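10th October

Third evening on the sourdough hydration problem. The starter was fed at seven this morning with equal weights of flour and water and left on the shelf above the boiler. By mid-afternoon it had doubled and the dome was starting to flatten. I mixed at that point. In last week's batch I waited for the dome to fall, and the crumb came out tight near the base.

Flour is the Gwilliam strong white from the new sack. It takes up more water than the old one. I held back 2 spoonfuls at the mix and worked them in with the salt after the rest. The dough tore on the first set of folds and held together on the second. Final dough temperature was lower than I wanted, so the bulk rise has been extended by an hour.

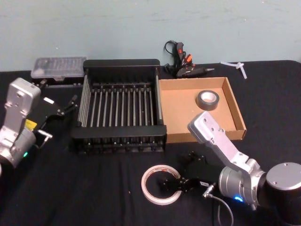 The oven remains the weak point. The dial reads high at the back and low at the door, and the Stelleo thermometer disagrees with both. I have stopped correcting the dial and now go by the thermometer alone, placed on the middle shelf, with the steel heating for a full hour before loading. Steam comes from a tray of boiling water on the floor of the oven, removed after the first third of the bake.

Loaf weight after cooling last time was 304 grams for the small tin. Crust good, flavor flat. I suspect the short cold proof. Tonight's shaped loaf goes into the refrigerator until morning, uncovered for the first part so the skin can dry a little, then bagged.
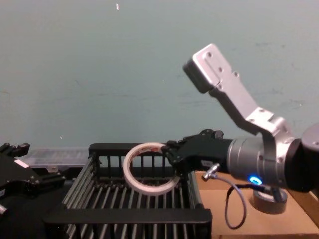
A reply had come on the Plorcombe baking list by supper, saying that a flat flavor in a white loaf is more often a flour matter than a proofing one, and that a small share of whole rye in the starter would show the difference within a few feeds. I have rye. I will split the starter tomorrow, feed one jar the old way and the other with rye, and keep both on the same shelf. Labels needed.

Salt is low. Buy more before the weekend.

Last updated 21:40
Contact | Copyright Plorcombe Kitchen Diary | Back to top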